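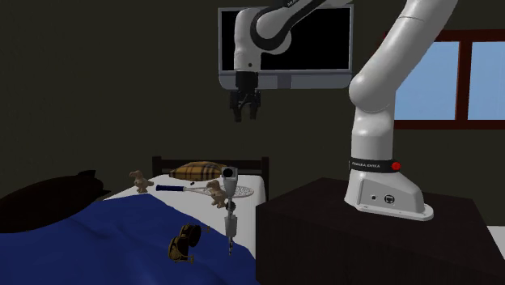
27 de septiembre de 2026
Cuaderno del taller de simulación, sala Bhatia

Imprimir | Enviar por correo

Sigo con la prueba de Trerkemero, el paquete de escenas domésticas que vende Semitstead. Nos dieron licencia de evaluación por 16 días y ya llevo gastados 7, casi todos en instalar cosas y pelearme con versiones de bibliotecas, así que hoy me he puesto en serio con el dormitorio, que es lo que nos interesa para lo de Lamley (ayuda en casa a gente que pasa muchas horas en cama). El salón y la cocina los miro otro día, si queda licencia.

Lo primero: carga a la primera. Después de la semana que llevo, me dieron ganas de aplaudir. Eliges habitación, eliges brazo, le dices dónde va la base y listo. He puesto el Franka con pinza paralela sobre el mueble oscuro que hay pegado a la cama. Desde ahí llega bien a la sábana y a la parte de la manta que queda de este lado. Hacia el cabecero también, aunque al otro extremo de la almohada el brazo va ya muy estirado y el planificador empieza a proponer posturas feísimas.

Qué trae

El catálogo dice 536 objetos. Hay de todo y mezclado sin mucho criterio: raqueta de tenis, un taladro a batería, unos muñequitos marrones que salen por parejas... El generador los reparte por la cama al azar y a mí me parece bien para entrenar agarres, pero para una demo con Lamley habría que hacer lista propia. Nadie va a pedirle al robot que le acerque el taladro a la cama, digo yo. Se puede filtrar por etiquetas, solo que las etiquetas están en un fichero aparte y no coinciden siempre con el nombre de la malla. He abierto una incidencia con Semitstead sobre esto.

Las texturas muy bien. La funda de cuadros de la almohada me gusta especialmente, porque tiene un patrón con el que nuestro detector se ha liado otras veces, y la raqueta también es buen hueso: el cordaje es blanco y la sábana también. Si el detector saca bien el contorno ahí, lo saca en cualquier lado.

Y hay modelo de persona acostada, tapada con la manta. Para mí es el motivo de compra. Los otros dos paquetes que miramos en enero traían la cama y punto, y nosotros necesitamos comprobar distancias respecto a alguien que está ahí debajo.

Agarres

He dejado los parámetros de contacto de fábrica para no hacer trampas. Lo que apunto:

1. Con los muñequitos, sin problema. Cierra, levanta, suelta. La malla de colisión es bastante más gorda que la visual y se nota un huequecito entre dedo y juguete, pero se puede vivir con ello.

2. La raqueta por el mango va bien si entras perpendicular. Si entras torcido, gira sobre los dedos al subir y barre media cama. Creo que el centro de masas está puesto a ojo, demasiado hacia la cabeza. Queda pendiente abrir el fichero y mirarlo.

3. El taladro es raro. El generador lo coloca a veces de pie, con la broca hacia abajo, como flotando sobre la manta. Sospecho que la pose inicial se calcula contra la caja del colchón y que la manta va por libre. Se lo he preguntado al soporte y de momento silencio.

4. Piezas finas y alargadas cogidas por arriba: las sujeta, pero me falta saber cuánto bailan. El visor no enseña las fuerzas en los dedos a menos que actives el modo de depuración, y el modo de depuración va a pedales.

5. Todo lo que se acerque a la manta lo repito con la velocidad a la mitad, tal como acordamos para cualquier prueba con modelo de persona. Ya sé que es simulación – pero quiero que los scripts nazcan con ese límite puesto y que haga falta quitarlo a propósito. 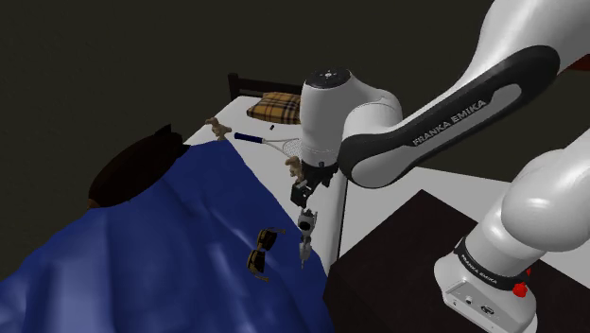 6. Cambio de vista. El paquete permite colocar la cámara donde quieras y guardar la posición con nombre, cosa que agradezco muchísimo. Mirando desde lo alto, hacia el cabecero, el brazo tapa bastante sábana cuando la pinza trabaja por el centro, y la muñeca se come justo la zona donde suele caer algún muñeco. Habrá que usar dos vistas sí o sí. Con una sola el detector pierde objetos y luego los vuelve a contar como nuevos.

Lo que no me convence

La manta. Está preciosa, con sus pliegues y sus brillos, pero en la licencia básica viene como malla rígida. Puedes apoyar cosas encima y poco más. La versión deformable va en el módulo de textiles, que se paga aparte, y para nosotros ese módulo no es un capricho: destapar y volver a tapar es la mitad de lo que nos pidió Lamley. Tengo que preguntar si nos lo abren para lo que queda de prueba.

La documentación está correcta hasta que te sales del ejemplo. La página de "añadir objetos propios" son cuatro párrafos y uno está repetido.

El precio: 3038 euros por puesto y año, sin textiles. No es una locura por lo que trae, y modelar nosotros un dormitorio así nos costaría bastante más en horas (que se lo pregunten a quien hizo nuestra cocina). Pero con dos puestos y el módulo ya hay que justificarlo por escrito, y yo todavía no me atrevo.

Mi impresión a día de hoy: me quedaría con él. Con quejas, pero me lo quedaría. Es muy cómodo tener el dormitorio montado y dedicarse a lo nuestro.

Para la próxima sesión

- Mirar la masa y el centro de la raqueta.
- Lista de objetos "de mesilla" para Lamley, sin herramientas.
- Guardar las dos vistas como plantilla y subirlas al repositorio (¡con nombre decente, no "vista_buena_2"!).
- Insistir a Semitstead con lo de las poses iniciales y con los textiles.
- Repetir los agarres con otra semilla. Los de hoy son todos con la misma y eso es no probar nada.

Si alguien va a usar el equipo de la sala Bhatia, he dejado la escena abierta y sin guardar los últimos cambios. Avisadme antes de cerrar, por favor.

Entradas relacionadas
Trerkemero: instalación, segundo intento
Comparativa de paquetes de escenas (enero)
Requisitos de Lamley, notas de la llamada
Límites de velocidad en los scripts de prueba
Detector y fondos de cuadros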